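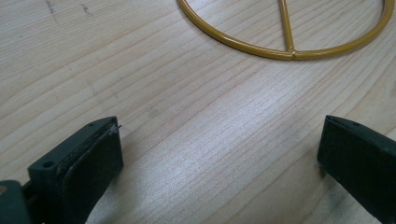

Gripper open over the bench top, yellow ring at the far side.

pindley-handheld

Build files, notes and sample recordings for Pindley, a two-finger hand-held gripper with a camera on it. I built it in the shared workshop on Julance Street and use it to record short pick-and-place takes for training a small arm at home. Maintained by Chathurika Sivakumar.

Status

Works. The current hardware is revision 4. Older revisions are in the attic folder and their finger mounts do not fit the current body.

What is in the repo

cad/ has the body, trigger, finger mounts and camera bracket, as STEP and STL
firmware/ has the trigger and encoder code
takes/ has the sample recordings
tools/ has the scripts for trimming and checking takes
attic/ has old parts, kept for reference

Building the fingers

Each finger is a printed mounting block with a flat pad on the inner face. Print the blocks with the pad side down. I used dark filament to keep reflections out of the lower part of the picture. Clean out the screw holes by hand before assembly.

Glue the pads last and leave them clamped overnight. Check that both pads meet along their full height when the trigger is pulled. If one leans, shim the block with tape at the screw and try again. Replace a pad if it slips on the ring. Light scuffing along the top edge is fine. Trim anything that sticks out past the pad tip.

Sample takes

The takes folder holds one task: pick up the yellow metal ring with the crossbar and put it down again somewhere else on the table. There are 9 takes. Each one starts with the jaws fully open. The ring lies flat at the start and may be partly out of view.

All takes were recorded on the same pale wood top. Its finish reflects the ceiling lights, and a bright band often lands between the fingers. Exposure is locked, so the band stays bright through the whole take. Marks on the wood were left as they were.

Known problems

The finger encoder drifts after a long session. Run tools/zero.py between takes.
The close parts of the fingers can be out of focus. The lens is set for the table.
Takes 2 and 5 have a gap in the encoder log. The video is complete.
The Halta trigger spring is stiff. A softer one from Fernandes fits, but the jaws open more slowly.

License

CAD and recordings are CC BY 4.0. Code is MIT.

Changes

June: new camera bracket, takes re-exported with corrected timestamps, attic folder added.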